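Sikemdale Community Board > Home and Workshop > Lighting

Thread: Tube fixtures in a low, dark ceiling – replace or keep?

pellworth
Joined the board last month, first real question. We took over a basement unit in Sikemdale for repairs and packing. The ceiling was painted very dark by whoever had it before, and the only light comes from old fluorescent fixtures. Standing at the bench I get my own shadow on whatever I'm working on. I have some $700 to spend. Do I repaint, change the fixtures, or both?

dunmore_ed
Paint first. A dark ceiling eats light. Two coats of flat white and you may find you don't need to touch the fixtures at all. I did a garage that way and the difference was obvious the same evening.

kt_lathe
I don't agree. Painting over your head in a low room is a miserable weekend and it won't fix the shadow. The shadow is there because the light is behind you. Move the light or move the bench.

pellworth
The bench can't move, it's bolted to the wall and the outlets are on that side.

dunmore_ed
Then paint AND a task light. Still cheaper than new fixtures.

Catríona Kavanagh
I run the packing side of a small mail order shop and we had almost the same room, so I'll say what we did. We kept the ceiling dark. Painting was quoted at $900 and the landlord wanted it put back when we left, so that was the end of it. We spent the money on light over the benches instead.

One thing to check is how much glare you get when you look up. With a dark ceiling the tubes look harsher than they are, and people who reach for high shelves all day notice it before anyone else does. I'd stand where you work, put an arm up as if you were getting a box down, and see whether the light is in your eyes or blocked by your arm.

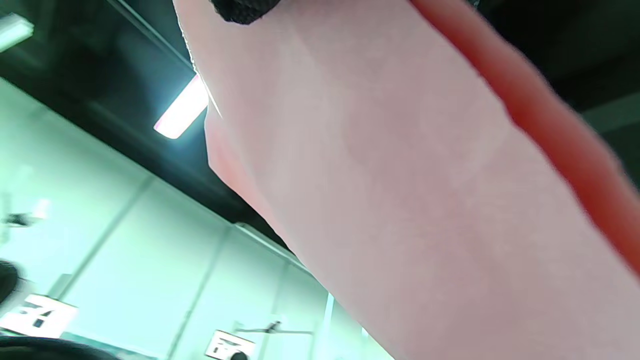 If your arm covers the fixture, so does the shelf, or a stack of boxes, and that's where you want a second light. We hung ours lower, right over the front edge of the bench – on short chains, so they could come up when we had tall cartons.

pellworth
That makes sense. What did you hang?

Catríona Kavanagh
Two Clavosel shop lights, the plain kind with a pull cord. I looked at a Sandska one too but the cord was on the wrong end for us. Go for 3,000 K if you're there in the evenings. Some people find it too yellow.

kt_lathe
Too yellow for repairs, I'd say. I can't tell brown wire from red under that. 4000 or up.

Catríona Kavanagh
Fair enough for wiring. We only pack, so the warmer light was easier on us.

dunmore_ed
Still think white paint would help, but if the lease says no it says no. Have you read yours?

pellworth
Read it last night. Walls are fine, ceiling has to stay as it is. So no paint.

kt_lathe
Then paint the wall behind the bench. It's closer to your work than the ceiling is and it'll throw some light back.

dunmore_ed
I can live with that.

pellworth
OK, plan is white on the bench wall and two hanging lights over the front edge, cooler ones on the repair end. I'll do the wall on Sunday and order the lights after I've measured for the chains. Does anyone know if the pull cord on the Clavosel can be swapped to the other side?

Catríona Kavanagh
Not on ours. You can turn the whole light around though, if your outlet reaches.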